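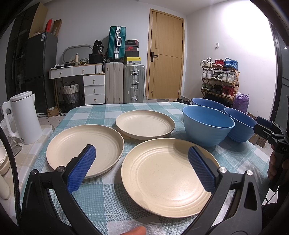
Beige plates and blue bowls on the plaid cloth, Lumden dining room

About Lumden House

Lumden House is a residential school of home and table service, operated by the Allia Foundation. The school prepares students for work in guest houses, care residences and small dining rooms, and it also admits students who wish to learn how to run a household well.

Our Program

The course of study lasts 8 months and is divided into three terms. Students begin with the care of dishes and linens, proceed to table setting and the serving of family meals, and complete their studies with a supervised placement at the Hamdan Guest House. Each class is limited to six students per instructor.

Instruction takes place in furnished rooms of ordinary size. The school has chosen to teach with the kind of dishes found in most homes: plates with raised rings, ribbed bowls, plain cups and an electric kettle. Students learn to carry, stack and set these pieces correctly before they are introduced to formal service. Checkered and plaid cloths are used on tables and counters during the first term, and white linen is introduced in the second.

Our History

The school opened with one kitchen and a class of five. It moved to its present building on Gelleo Street when the Foundation acquired the property, and a second teaching kitchen was added soon afterward. Weekend courses for the public were established in the years that followed and continue to be offered each spring and fall.

Our Standards

Graduates are expected to set a table for eight without assistance, to keep a written record of the dishes in their charge, and to leave a room in good order at the end of a meal. Final assessments are conducted by instructors from outside the school.

Admissions

Applications for the fall class are accepted through April. Applicants must be at least eighteen years of age. No previous experience is required. Visitors are welcome during morning classes by arrangement with the school office, and a list of current fees may be requested there.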